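3 min read

My dental office quit mailing reminder cards in December. Now there is a text message, sent by a system called Nallura, with a link. You tap the link, make an account, and pick a time from a grid. If you don't pick one within 30 days, the message stops coming and you drop off the list.

I think this is a bad trade, and I say so as someone who likes the office. Dr. Chiu has looked after my teeth through two crowns and one root canal. Pui-shan Chiu is careful and doesn't upsell. The trouble is at the front desk, or where the front desk used to be.

A practice in Harden with 1,770 patients has a lot of people who don't tap links. My neighbor Anatole Le Goff is one of them. He took the text for a scam and deleted it, as his bank has told him to do. By the time his tooth hurt enough for him to call, the bill came to $3,286. A cleaning and an exam in the winter would have cost him far less, and the dentist might have caught the crack early.

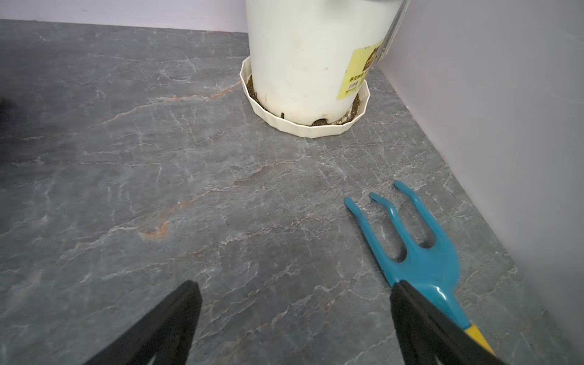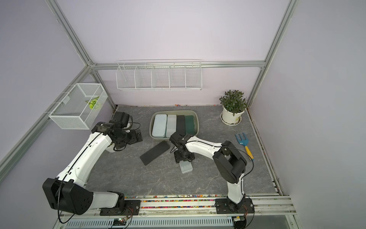
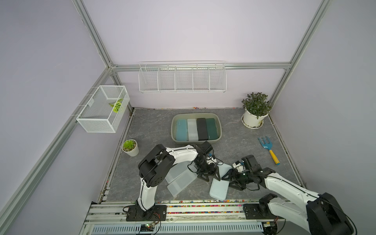
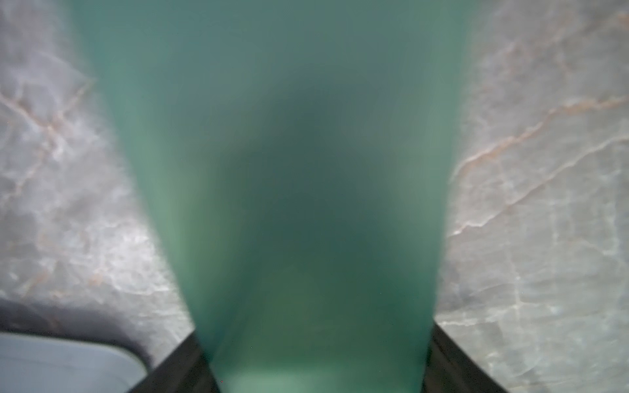

Views of a workspace with a gray marble-patterned surface; the last is a close view of a green object between two gripper fingers.

The usual answer is that staff time is expensive. I accept that. Stamps cost money too, and somebody has to write the cards. But a missed checkup costs the office as well — an empty chair earns nothing, and a patient who drifts away for three years often doesn't come back.

The office on Jiltley Street does it differently. They book your next visit before you leave, hand you a card, and call the day before. A person makes the call. If you need to move the appointment, you say so and it gets moved. I timed mine at under a minute.

Keep the texts for people who want them. Ask each patient once, at the desk, how they would like to be reminded, and write it in the chart. Anyone over 70 who hasn't answered a message should get a phone call before the office takes them off the list.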